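Subject: Re: [grevlow-coaches] Level 2 course, and who pays for it

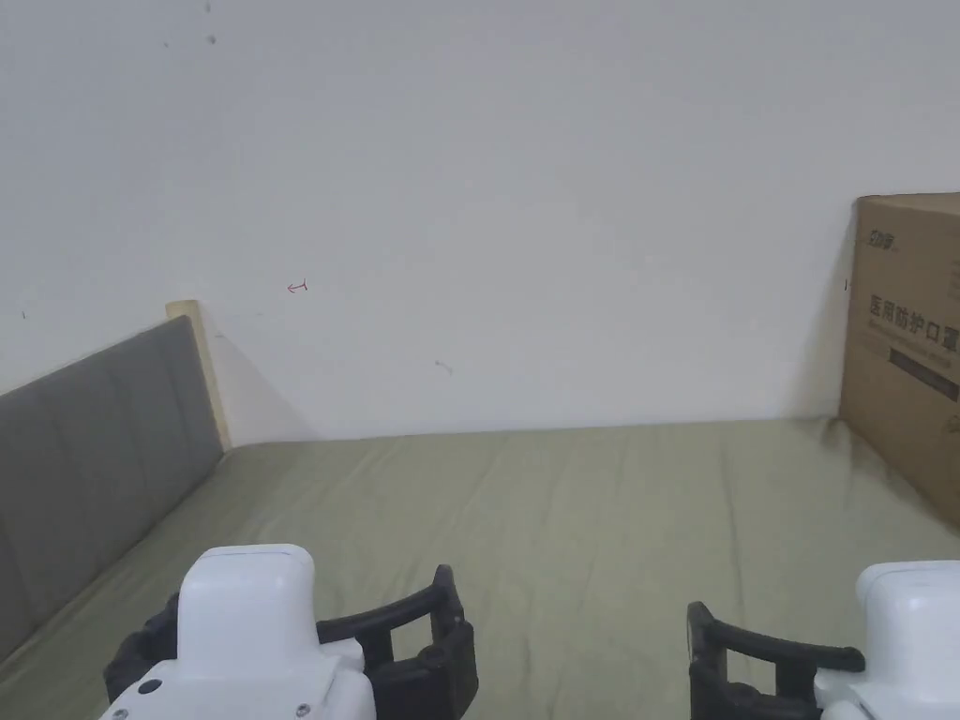
How long does the Level 2 coaching course take if you've already got your Level 1?

Most people in our league finish it in one season, doing the classroom part over the winter and the supervised sessions with their own team in the spring.

OK, I put that at the top since four of you wrote to me off-list with the same question and I'd like my evenings back. Now to the rest of it. Hussam's message is below with my replies mixed in, so scroll along with me.

On the July thread, Hussam Dabbas wrote:

> Hi all, I've been coaching the U12 girls at Zamesari for two seasons on a Level 1 and I'd like to move up. Before I ask my club for money I want to know what I'm getting into. Is the course mostly tactics, or is it mostly how to run a practice?

Mostly how to run a practice, and I was surprised by that too! I went in expecting chalkboards and pressing traps and came out with a completely different idea of what to do with a Tuesday-night-sized chunk of time and a bunch of tired kids. You get one long block on formations (they'll have you play a back three, whether you like it or not) and the rest is session planning, how to set up a drill so people aren't standing in line, how to stop play without giving a speech, and a surprisingly good half day on goalkeepers. If you've been ignoring your keepers, and I was, that half day alone changed my practices. I used to send mine off to a corner with a bag of balls and a parent.

You'll also write session plans. Lots of them. The folder I turned in had 12 full plans in it plus the little reflection sheets that go behind each one. I hated the reflection sheets. I still use them, kind of, scribbled on the back of the team sheet.

> What does the assessor look for when they come to watch? Our field at Zamesari is shared with another team and I never know how much space I'll have.

Tell the assessor about the shared field ahead of time, in writing, and plan for the half you're sure of. My assessor was Graziella Bortolotti, who some of you have had, and she cared a lot less about my cones than I did. She wanted to hear what I was saying to the players and when I was saying it. Her one big note on my first visit was that I talked through the whole warm-up. The whole thing. She'd written down the time of my first silence, and it was not early.

Second visit, I picked one thing to coach (receiving on the back foot, for what it's worth) and forced myself to leave everything else alone, even when my left back was doing something truly awful with her throw-ins. Passed that one.

A few things that helped me:

- Have a version of each drill for two fewer players than you expect. Somebody will have the flu.
- Put the plan on one page. A second page will blow away.
- Let the kids play a real game at the end, and don't stop it.
- Bring your own bibs, because the ones in the shed at Zamesari smell like a pond.

> Last one. Is it true that Altıntaş pays the whole fee for their coaches? Ours has never paid for anything past the Level 1.

I asked Kadir Yalçınkaya, who handles the coaching side at Altıntaş, and he said I could share this. They pay half when you sign up and the other half when you pass, and you agree to stay two seasons. If you leave after one, you pay back the second half. They've had that in place for a while and he says the only argument they've ever had over it was with someone who moved out of state, and they let it go.

The course fee is 263 this time, plus 40 for the first aid refresher if yours has lapsed. Check your card before you sign up! Mine had lapsed by three weeks and I had to do the whole afternoon with the dummy again. Mileage isn't covered by anybody that I know of, and if you're driving in from the Trorari side you'll feel it.

My own club did it differently. They gave me a flat 200 and told me to sort out the rest, and I paid the rest, and I'd do it again. But I'm a grown woman with a job, and two of our best young assistants are 19 and waiting tables. I don't love a setup where the people who can front the money are the ones who get the badge. We talk all the time about wanting coaches who came up through our own teams, and then we go and hire a guy from two counties over because he has the paper and our kids don't. Rant over. Well, nearly over, see below.

> Thanks, and sorry for the long message.

Not long at all, you should see what Volkan sends me.

Speaking of Volkan Bilgin, he made a suggestion to me after the Trorari game that I told him to post here, and he hasn't, so I'm doing it for him. His idea is that the clubs in the Grevlow league pool a little money every year and use it for players aged 16 and up who want to start coaching. They'd get the Level 1 paid for, they'd be paired with somebody who has a Level 2 or higher, and they'd help out with an U10 or U12 team for a season. No promise of a job at the end. But when a head coach spot opens up, we'd have people in the building who know the kids and know the league.

I like it a lot. I have some worries too, so let me get them down before I forget.

One is the pairing. I had a wonderful mentor and I know people who had one in name only, who came to a single practice and signed the form in the parking lot. If we do this, the mentor has to want to do it, and I think they should get something for it, even if that's just their own next course at a discount.

Another is the small clubs. Zamesari has, what, a handful of teams? They can't put in what Altıntaş puts in, and they shouldn't have to. Volkan says go by number of registered teams. That sounds fair to me, but I'd like to hear from the people who'd be writing the checks.

And then there's poaching, let's just say the word. If Trorari trains up a great young coach and another club grabs her the next year, is everybody going to be an adult about it? I think a shared fund makes that easier to swallow, since everyone paid in. Kadir thinks the opposite and says there'll be yelling. We've agreed to disagree and he owes me a coffee over something else entirely.

Back to the course for a minute, a few leftovers that came up off-list:

**Can you do it with a boys' team and then coach girls?** Sure, the badge is the badge. You'll do your supervised sessions with whichever team you have now.

**Do you have to have played?** I hadn't played past middle school and I was not the worst one there in the practical bits. I was close, though. They make you take part in each other's drills, so bring real cleats and something for your knees.

**Can you skip the winter classroom part and make it up?** One session, yes, if you tell them first. Past that they'll ask you to wait for the next round. A guy in my group missed two because of night shifts and he ended up finishing with the group after ours. They were nice about it but firm.

**Is there a test?** There's a short written one on the laws of the game and player safety. Read the concussion section twice. I'm serious about that one, and for your own team's sake as much as for the test. The offside question tripped up half the room and I won't say which half I was in.

**What about video?** You can send in one of your practices on video in place of the last visit if the assessor agrees to it. Graziella doesn't love it because she can't hear what you're saying if there's any wind. If you go that route, clip a cheap mic to your jacket and do a trial run. I did the trial run and got an hour of my own zipper.

If you want in on the next round, write to the league office and not to me, I just talk a lot. They'll need your Level 1 number, your first aid card, your background check and the name of your club contact. Ask for the evening group if you work days. It starts at 6:30 pm and they do let you bring food.

And on Volkan's idea, please reply to the whole list! I got three "great idea" notes privately last time we discussed fees and when it came up at the league meeting you could have heard a pin drop. Even "I don't like it" is useful. If there's enough interest I'll put together one page with numbers on it before the fall schedule comes out, and Volkan can stand up and explain it, seeing as it's his.

Hussam, if you do sign up, let me know, I've still got all my session plans and you're welcome to steal from them. The one with the four small goals is good for U12. The one with the blindfolds, skip.

Natalina

--
Natalina Martinelli
U14 girls, Trorari

> On the July thread, Volkan Bilgin wrote:
>
> Does anyone have the spare set of corner flags? We're short two and I'm pretty sure they went home with Altıntaş after the tournament.

P.S. Volkan, they're in my garage. Sorry. I'll bring them to the next practice.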